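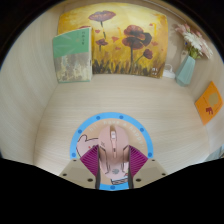
Figure 1. Booth desk with the poppy painting and one upright book.

Selville Study Booths: What Belongs on a Small Desk?
Interior Spaces course, project report, 9 Feb 2023

When we first picked this topic, back in October, we thought we would be writing about chairs. Everybody we talked to at the Selville library had something to say about chairs! But the longer we sat in the booths ourselves, the more we noticed that people were really talking about the desk -- how much of it they could use, what was already on it when they sat down, and whether it felt like a nice place to spend an afternoon or like the inside of a box.

So we changed our question. We wanted to know how a small enclosed desk can feel friendly and still leave you room to work. We put out a short paper survey on the second floor and got 394 usable answers, which was far more than we had dared to hope for (thank you to everyone who filled one in between classes). We also kept a notebook of our own sittings, 10 in all, and we will be quoting from it quite shamelessly.

The booths are the Rotis model, with wood-grain walls on both sides and a back panel that gives you something to lean things against. Our measuring tape put the desk at 1082 millimeters across, and that sounds generous until you open a laptop, a binder and a sketchbook all at once.

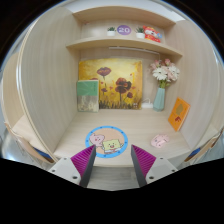
Decoration was the part of the survey where people wrote the most. About half of the written comments mentioned plants or pictures, and nearly all of those were kind. A few asked for everything to be taken away, and we do understand that, especially before finals. Our own feeling, after trying a booth both ways, is that small things do very well up high, where your elbows never meet them, and that the desk itself should carry one large thing at most. We tried this in the Wei reading room too, with much plainer furniture, and came away thinking the same. 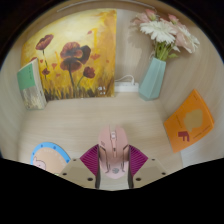

Mouse space turned out to be our favorite section, though we nearly left it out. Several people told us they give up on a mouse in the booths and go back to the trackpad, and we wanted to see whether that was really necessary. With a painting standing against the back panel, as it does behind the pink mouse, the artwork takes up height much more than desk, and we found we could work that way quite happily. Books are harder, as they tend to creep forward and multiply. In our notebook one of us wrote "pile has reached the elbow," and we all knew the feeling.

For the next round we would like to try a narrow book ledge along one side wall, and to repeat the survey at Tritano Hall, where the booths are older and the light comes from a different side. The survey form and the sitting notes are in the appendix.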